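Speaker notes - student project talk, bimanual sorting cell
Slot: 31 minutes including questions. Slides 1-4 are the title and the course outline. Do not read them out.

Slide 5. The course
Project course, second year of the robotics track. Team is Kipchumba Nzioka, Veerle Segers and me. Supervisor is Anil Varma. The cell is named Ruston, after the room it was built in.
Say once: the team was graded on the written report. The demo carried no marks.

Slide 6. The task
Small parts go into a bin, one at a time. Either arm may pick. The operator teleoperates both arms and the policy is trained on those recordings.
Total after cleanup: 142 episodes. Discarded episodes are on the backup slide - only show it if asked.

Slide 7. The cell
Leave this up for a full minute. Points to make:
- Two arms on one aluminum rail at the front, each on its own black mounting plate. One rail means one reference edge for calibration.
- Slotted cable duct below the rail, between the bases. Veerle rewired it in July.
- Mesh basket zip-tied to the right-hand rail. The brackets we ordered did not fit the profile.
- Patterned walls and a veined tabletop. Fatos Papadopoulos will ask about background variation. Answer: 2 wallpapers and one tabletop, so no claim about generalization.

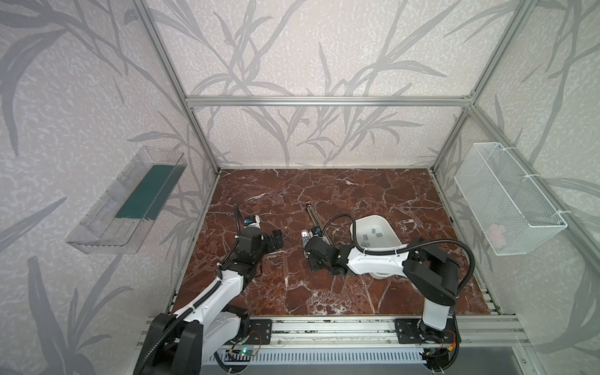 Slide 8. Failure cases
Start with the forearm blocking the view of the bin. Then the double grasp, when two parts lie close together.
Play the clip at half speed. Hand over to Kipchumba for the training curves.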